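Bustport Household Water Hardness Survey
Progress report, second reporting period
Prepared for the Sultavlow Fund

1. Status

Fieldwork in the two older districts of Bustport is complete. Sampling in the third district, Cele, started in June and will run into the next period. The budget is on track, with one transfer between lines described in section 5. The fund approved the change in sample size in April, and the figures below use the revised target of 207 households.

2. Sampling

By the end of July, 168 households had returned a usable first sample. Most of the remaining households are in Cele, where mailing of the kits was held back until the utility finished flushing the mains on the east side. Samples drawn during flushing would have shown raised turbidity and could not have been compared with the others.

Each household fills two bottles from the kitchen cold tap: one first thing in the morning before any water is used, and one after the tap has run for two minutes. The second bottle is the one used for hardness. The first is kept for copper and lead and goes to the contract laboratory in batches.

Seventeen samples were rejected. The usual fault was a missing draw time on the label, followed by bottles filled from a softened line. The instruction sheet now asks whether the home has a softener and where it is connected. Rejected households were sent a second kit and are not included in the total above.

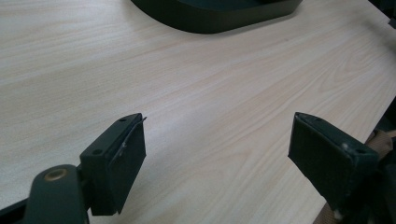
Hardness is measured by EDTA titration, in duplicate. A pair is accepted when the two results agree within 3 mg/L as calcium carbonate; otherwise a third titration is run and the median is recorded. Blanks and a check standard are run at the start and end of every batch. One batch in May failed the closing standard and was repeated in full from the retained bottles. The cause was an old buffer solution, and the buffer is now replaced monthly.

3. Preliminary results

Results for the two completed districts fall into two groups that match the supply zones. Homes fed by the Zostska wellfield have consistently harder water than homes fed by the reservoir. A strip of streets along the zone boundary gives mixed values, and repeat samples from the same address there differ more than titration error can explain. We take this to be a change in the blend over the day — the utility has agreed to supply pump records so that draw times can be compared with source.

No district averages are given in this report. They would be misleading until the boundary strip has been assigned to one zone or treated separately.

4. Appliance questionnaire

The questionnaire on scale in kettles, water heaters and dishwashers was returned with most samples. Question 6, on the age of the water heater, was poorly answered by renters. We have added a "do not know" box and will not chase the missing answers. Descaling frequency was answered well and will be used as the main outcome.

5. Budget

Courier costs were lower than planned, as most households preferred the drop-off point at the library. Part of the saving, 20 percent of the courier line, has been moved to laboratory consumables to cover the repeated batch and the more frequent buffer changes. The total award is unchanged.

6. Risks

The main risk is the schedule in Cele. If returns stay at the July rate, the target will be met one month late. A reminder card has been printed and will go out with the next utility bill. The contract laboratory has also given notice of a two-week shutdown for instrument service; metals samples will be acidified and held during that time, within the permitted storage period.

7. Work planned for the next period

Complete sampling in Cele.
Obtain the pump records and match them to draw times.
Send the remaining metals batches to the contract laboratory.
Draft the household results letter and submit the wording to the fund for comment before mailing.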